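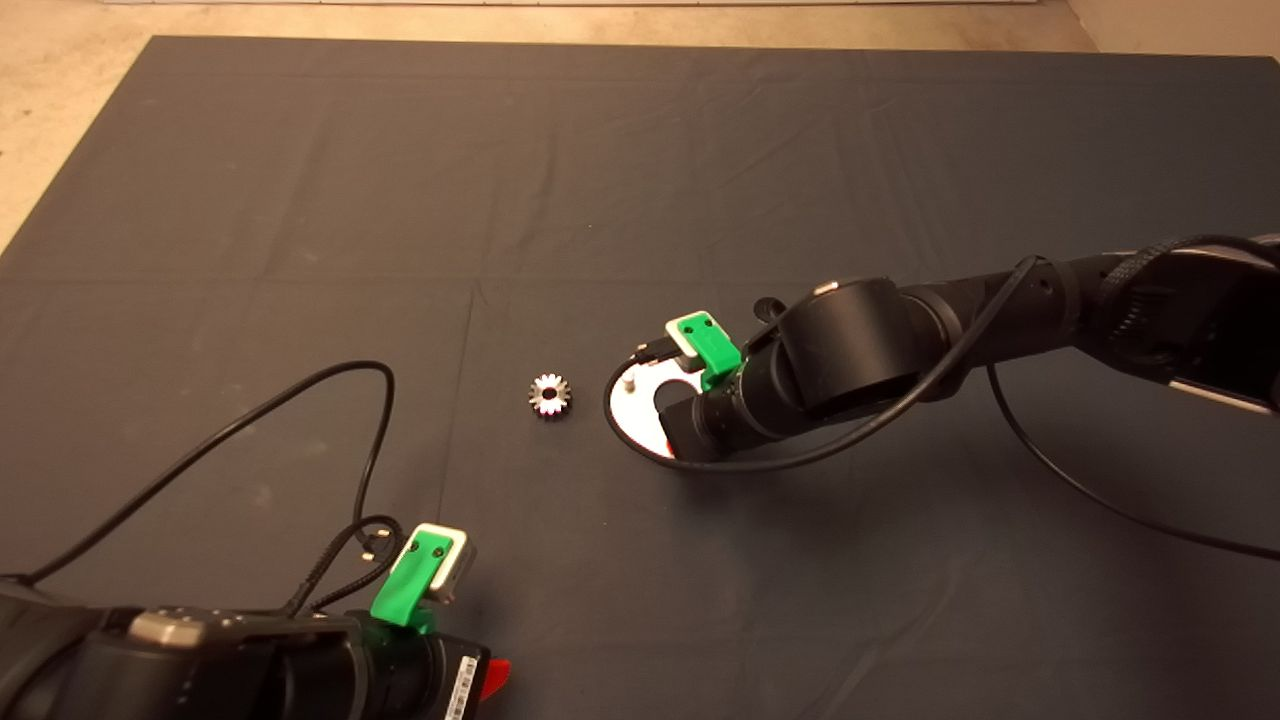
Page last changed: January 27, 2020

Okay, so a bunch of you asked what I think of the Dutetti two-arm kit now that I've had it for a while, and I kept saying "post coming soon" like a liar. I've lived with it for 19 days. It has eaten my evenings, my good extension cord and most of the floor in the back room, and I still like it, mostly!

Quick background if you're new. I repair clocks and small gearboxes on the side, and I've wanted a pair of robot arms to mess with ever since I saw a demo at the Osman maker fair in October. Buying a pair is way out of my budget. What Dutetti does is rent you the set (two black arms, the grippers, the sensors, all the cables) for $1000 a month, and at the end you can hand it back or put that money toward keeping it. I paid full price like anybody else, no discount, no free stuff.

Setup first. I'd read that it takes an afternoon, and I'd say an afternoon if you've done it before. The arms themselves went together fine and the bolts all fit. The cables are what got me. Each arm has a skinny black one that loops out from the wrist, and unless you give it some thought it will flop right over whatever you're working on. I lost one whole evening to a loop that kept catching on my parts and dragging them along. The manual gives cable routing one paragraph and one tiny drawing. Come on, guys.

The green brackets that hold the sensor blocks, on the other hand, I love. They're plastic, they're bright enough that I can always tell where the business end of the arm is, and there are just two screws on the front of each. I took one off and put it back on without looking anything up.

I run everything over a big dark gray cloth spread out on the concrete. Small steel parts show up nicely against it, and when one gets dropped it lands soft and mostly stays put. I did try the bare floor first and chased gears all over the room, so go get yourself a cloth. You'll want to pull it flat again before each session (mine creases if you so much as look at it).

Now the fun part. Dutetti sells the arms with nothing to practice on, so I added the Zondix gear set, which is a heavy metal disc with a big hole in the middle and pins standing up from it, plus four little spur gears. The idea is that the arms learn to pick up a gear, carry it over and seat it on a pin. Sounds like nothing. My nephew could do it half asleep. For a pair of robot arms it's a real workout, because the fit is close and a gear that's tilted even a hair will sit on top of the pin and refuse to go down.

My first few days were a comedy. The arm would go down beautifully, close on the gear, lift, and the gear would roll in the fingers until it was pointing at the ceiling. I figured the grip force was too low, so I cranked it, and then it started spitting gears out like watermelon seeds.
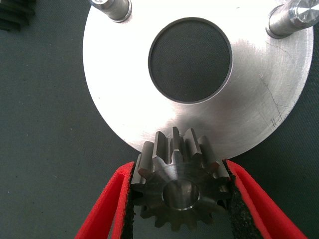
What finally helped was slowing the close way down, so both foam pads touch the teeth before either one really pushes. The pads are a bit rough and squishy, and they hold a toothed edge better than I expected, as long as you let them settle. After that I could get a gear held between the fingers and brought right up near the rim of the disc without it twisting on me. Keep an eye on the foam, though. Teeth are teeth, and I'd bet those pads count as a consumable. Dutetti says they're good for 1000 grips. I'm not there yet, and I'd like to see a spare pair in the box anyway.

The small cameras at the grippers are better than I thought they'd be with one big exception, and that's shiny metal. The Zondix disc is aluminum and under a strong light part of it goes almost pure white. The pins are polished too, so you get highlights running all over them. I turned off my overhead lamp and bounced a cheap desk light off the wall, and things calmed down a lot. If you're buying the gear set, budget some time for fiddling with lights. A dull finish on that disc would save everybody the trouble, and it scratches easily as it is.

Software: fine. It's a little ugly. The button for recording a run sits right next to the button for deleting one, and I'll let you guess how I found that out. The updates come through Brerkar, who handle the rental side and the support line, and I've got to say their support has been great. I wrote to them on a weekend about a wrist joint that was buzzing and had a reply before lunch. (Loose plug. My fault.)

Would I rent it again? Yeah, I think so, if you have a project lined up and a couple of free weeks in a row. If you only get an hour here and there you'll spend it all on cables. And measure your floor before you order, because two arms reaching toward the middle take up more room than the website makes it look.

I've got it until the end of the month and then I have to decide about keeping it. My wife has opinions on that. Next up I want to try two gears that mesh, with one arm turning the disc a little while the other lowers the second gear in. Wish me luck!

Afiq

Comments

Hakim Simanjuntak: Great write-up. Try running the wrist cable back along the arm with a couple of velcro ties, and leave some slack at the elbow. Fixed it for me.

Afiq Latuheru: Ordering velcro tonight, thank you!!

gearheadpam: Does the gear set work with other grippers or only the Dutetti ones?

Afiq Latuheru: It's only metal parts, so I don't see why not. You'd want something soft on the fingers.

tomk_77: A thousand bucks a month, wow. I'll stick with tweezers.

Contact: use the form on the About page | © 2020 Afiq Latuheru | Back to top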